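I have been promising a post on hands versus grippers since October, so thank you for being patient with me (and to those of you who kept writing to ask, you know who you are!). The microwave won in the end, because everyone has one and opening it is harder than you'd think.
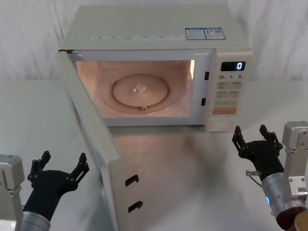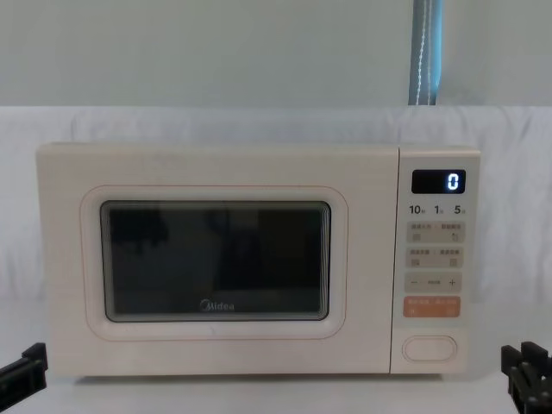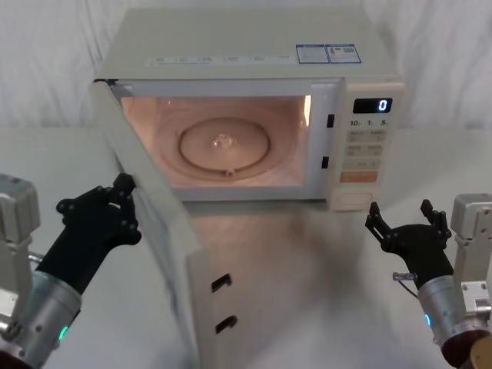
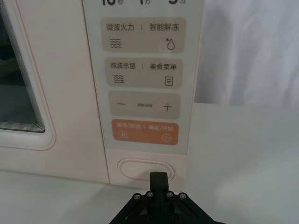
Samer Issa

I do love the fingered hands for the door, since they can curl right around the edge of it. For the release button, though, I'm leaning toward the plain gripper with its two fingers shut, as in the last picture, and the close view from down there is lovely for lining up. I still have 3 controller settings to try, and I'll write again when I've been through them.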